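Rollow shared workspace to stay open until September as lease talks continue

July 10, 2019

The shared workspace on the upper floors of the former Leblanc glove works in Rollow will stay open through the summer after its owner agreed to put off a planned closure.

Tenants were told in May that the building would be emptied by the end of July so that it could be sold. In a letter sent to them on Monday, the owner, Dirnov Estates, said it would now extend all existing agreements to the end of September while it considers an offer from a group of the people who work there.

The group, which calls itself Lirkgate Rooms after the street at the back of the building, wants to take on a single lease for the two upper floors and rent out desks and workshops itself. It has asked for a term of 10 years. Dirnov Estates has not said what length of lease it would accept, or whether a sale is still its first choice.
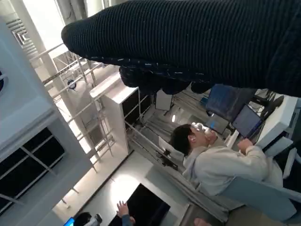

Rents have been the main sticking point. Tenants pay by the month at present, with a fixed desk costing £393 including heating and broadband. The larger workshop rooms are priced separately and most have not gone up since 2016. Dirnov Estates says the income does not cover repairs to the roof and the goods lift, which has been out of use since the winter.

Lirkgate Rooms says it would take over the cost of the lift but not the roof. Its proposal, which has been sent to all tenants, asks for a rent-free period at the start of the lease in return for the work. The letter from the owner describes this as "a matter for further discussion".

The glove works closed in 1988 and the building stood empty for several years before the ground floor was turned into a carpet showroom. The upper floors were divided up in the early 2000s, first for storage and later for small firms. A furniture repairer, two software firms, a bookbinder and a knitwear business are among those renting space now. There is a waiting list of 30 for desks, although no new agreements have been offered since the closure was announced.

Several tenants had already made plans to leave. The bookbinder has taken a unit on the Station Road estate and will move in August whatever happens. One of the software firms said it had looked at offices in the town centre but found nothing of the right size that could be taken for less than three years. It will now wait for the outcome of the talks.

A petition asking for the building to be kept in use has been signed by 600 people. It was handed in at the town hall last week. The council does not own the building and has no say over the lease, but any change to housing would need planning permission. No application has been made.

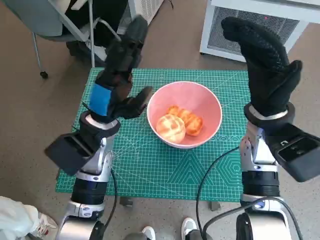 Parking is likely to come up again if the group takes over. The yard off Lirkgate is shared with the showroom, and deliveries to the upper floors have been limited to mornings since a disagreement over access two years ago. The showroom's own lease runs until 2022 and is not affected by the extension. Its manager has asked for the yard to be marked out properly before any new lease is signed.

The owner has also asked for a fresh fire safety report on the upper floors. The last one led to new doors on both landings and a change to the alarm system - work that closed the top floor for two days. The new inspection is due to take place later this month and tenants have been asked to keep the corridors clear until then.

Lirkgate Rooms will hold an open meeting in the upstairs room at Rollow Library next Thursday at 7pm. The proposal will be explained and there will be a vote on whether the group should register as a co-operative, which it would need to do before signing a lease. Current tenants and people on the waiting list can vote, and other residents are welcome to attend.

Dirnov Estates said it had been invited and would send someone if it could. It expects to give the group an answer to its offer by the end of August.

Copies of the proposal can be read at the library during opening hours. Written comments should be left at the front desk by noon on the day of the meeting.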